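Mar 21, 2026
Case log, Pliveck remand list

Checked the January entries against Noémi Lakatos's court notes. Two names were in twice under different spellings, so I merged them. The Pintér file still has no sentencing date. Bonitz appeal: 12 pages scanned, 16 to go. 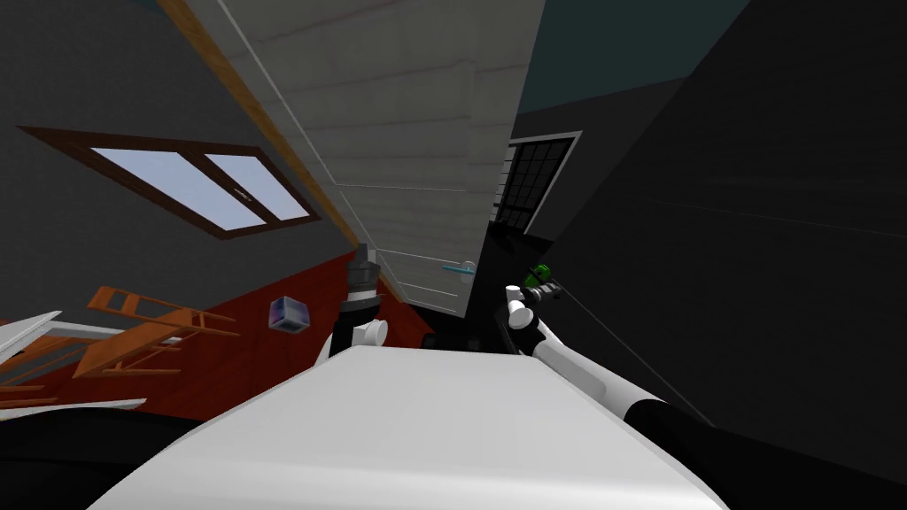 To do
Ask Noémi which spelling the Tevden court used.
Leave record 3296 as "sentence unconfirmed" until a second source comes in.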